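Making soap in the back kitchen, and why I can't stop

I've had the windows open all morning and the whole house still smells of rosemary. I don't mind one bit. Batch number seven came out of the mould just after breakfast and it is the best one yet, pale and smooth, with proper sharp corners. I did a little dance in my socks!

It started in February, when the tap in our hall loo had been running icy for weeks and everyone's knuckles were red raw. I'd been buying whatever liquid soap was on offer and it was making things worse. Hiu-tung Shih, who I used to share an office with, gave me a lumpy grey bar wrapped in baking paper and told me to try it for a week. I tried it for a month. Then I rang her up and asked her to teach me.

So I went over to Broltemholm on the early bus with an apron and a pair of goggles, and we spent an entire day at her cooker. She is very strict about the lye (quite right too). Gloves on before the tub is opened, lye into the water and never the water into the lye, and no chatting while it goes in. After that it's all rather jolly. You pour it into the oils, you get going with a stick blender, and suddenly the whole lot turns to custard. I gasped out loud the first time.

My own recipe has settled down now. It's mostly olive oil, with coconut for the bubbles and a bit of shea butter I get from Pekwood, the shop by the station with the squeaky door. They sell it by weight from a big tin and they let you bring your own jar. I make enough for 40 bars in a go, which fills the long mould and both of the short ones, and then the airing cupboard is out of bounds to towels while they cure.

The scents are where I get carried away. Rosemary and mint is the family favourite. Orange was lovely on pouring day and had faded to almost nothing by the time the bars were ready, so if anyone has a trick for that, please, please tell me. I had high hopes for coffee grounds, too. Wonderful for hands that have been in the garden, but it does leave the basin looking like a flowerbed.

Chi-keung Lai from the allotment has asked for a dozen plain ones for the wash-house down there, and I've said yes, gladly. He was using the same bottle of blue stuff for everything, hands and flowerpots alike. I've added up my notebook and I have made 292 bars so far, which sounds mad written down, but they do go! People use more soap when it's nice. I see it in my own lot, who used to wave their fingers under the tap and run.

Next up is a salt bar, from a recipe on a forum called Cosen that I've been reading far too late at night. You have to cut it while it's still warm or it shatters.

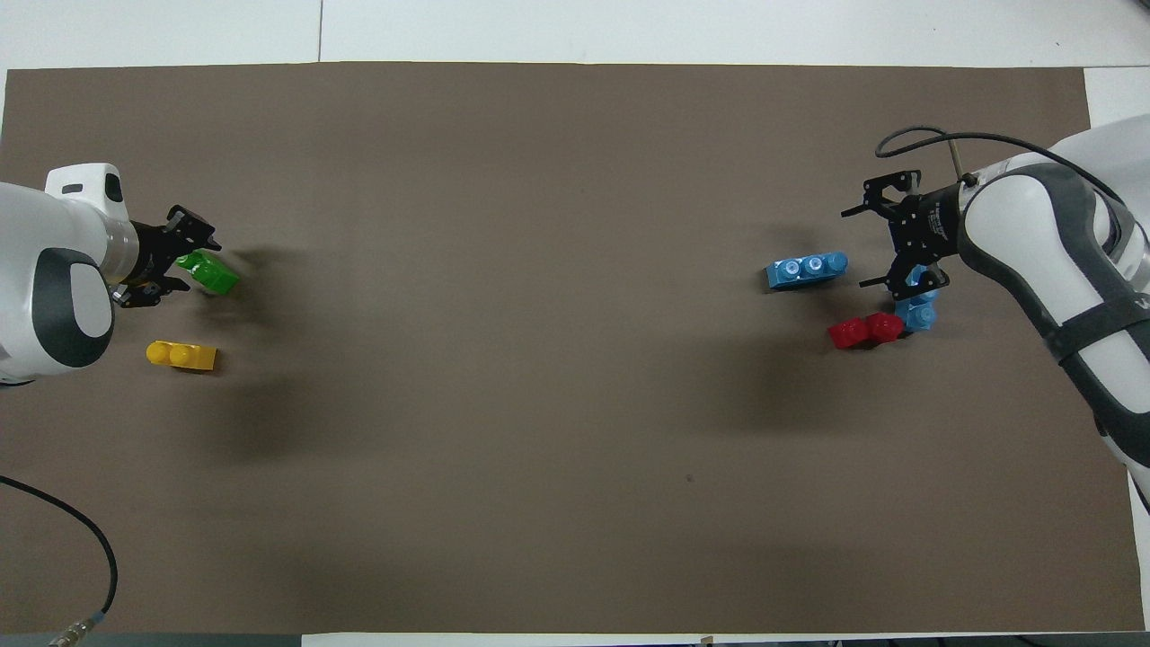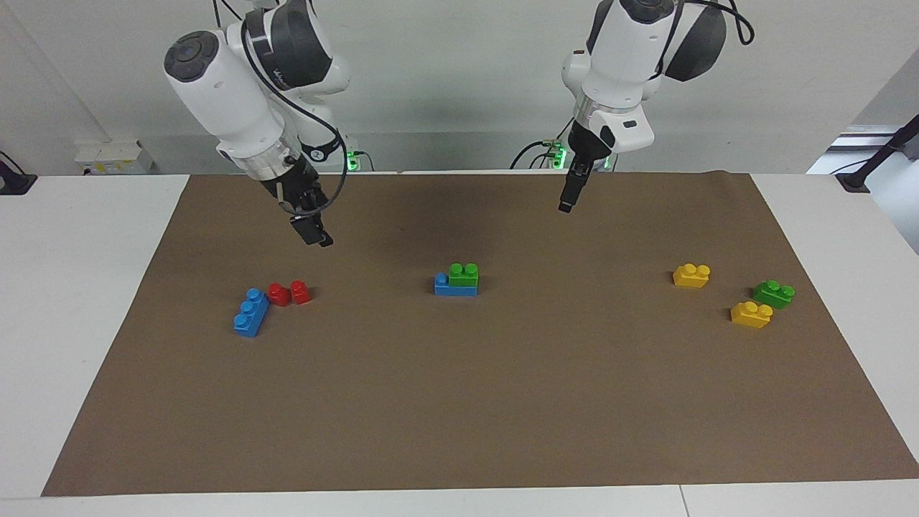
Does homemade bar soap get your hands as clean as the shop kind?

For everyday washing, ordinary soap of either sort does the job well, as long as you work up a good lather, give it at least 20 seconds and rinse properly.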